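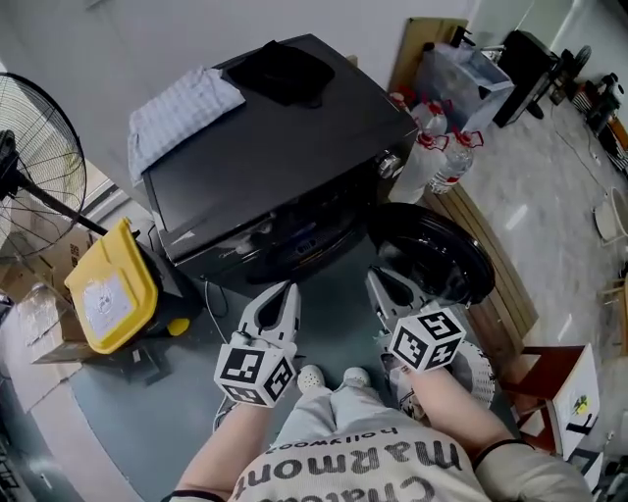
Adelino Antunes told me he'd stopped dreaming about sheets, and after the year they've had at the Festberg laundry I took that as proper good news. He also told me he's not sure he'll still want the job once it's mostly pressing buttons, so let's not get the bunting out yet.

For anyone who hasn't been following along, Festberg does washing for guest houses and small restaurants, plus a fair few households on the Ratanaporn estate who'd sooner pay than own a machine. In February they signed up with Grustuneo to bring in robot arms for loading and unloading. The first arm goes live next month on the early shift, starting at 5 in the morning, and I went over to find out what everyone makes of it.

The part I hadn't expected is how much of it is being taught by hand (and I mean that quite literally). Before the arm can do any washing, somebody has to show it how. So the laundry staff take turns sitting down at a front-loader with a gripper in each hand, each one with a white cube of black and white markers on it, and do the job the way they'd normally do it, only with pointed plastic-looking fingers in place of their own. Door open, washing in, door shut, dial round, washing out. Then again with a towel, and again with something crumpled. The target is 300 good runs for every type of load, and they're a long way off on duvet covers, which everybody hates.

I had a go! I picked up a tea towel on the third try, dropped it on my foot and was politely asked to give the grippers back.

Vichien Ruangrit runs the early shift and has ended up looking after the teaching sessions too. She was pretty frank about it. The first week was slow and people felt daft, she said, and a couple of them asked her straight out whether they were training their own replacement. She took that question to the managers and came back with something in writing: no job cuts for the length of the Grustuneo contract, and extra pay for the hours spent on the grippers. It comes to an extra 10 per cent an hour, and it's paid from the first session, including the practice ones where you mostly drop things.

What does change is who does what. Loading was always the job that went to whoever was newest, and it's the one that does your back in. When the arm starts, the early shift will have one person minding it and clearing up when it gets in a muddle, and the others move over to sorting, stain work and folding. The folding table is getting longer to make room. The minding job will rotate every week - Vichien insisted on that, as she didn't want one person stuck staring at a robot all morning.

Not everyone's happy. Some of the older hands liked loading because you could get on with it and have a natter, and they reckon the folding end is too noisy to talk. There's also been grumbling about the booking system, Jukiseck, which now decides when the teaching sessions happen and has a habit of putting them right across the tea break. I'm told this is being fixed. I was told that last time as well.

Adelino's worry is a bit different. He's good at spotting what's been left in a pocket, just from the weight and feel of things going in, and he doesn't see how you pass that on through a pair of grippers. The people from Grustuneo said pocket checks will stay with the sorters, all of them, 100 per cent by hand. He seemed reasonably pleased with that, though he did ask them who's going to tell the sorters.

Customers shouldn't notice much. Prices stay the same, drop-off hours stay the same, and the restaurant linen will be kept away from the arm until the household loads are running properly. If you'd like to see it going, the side door will be open on the first morning and there'll be tea on. Bring your own mug, they never have enough.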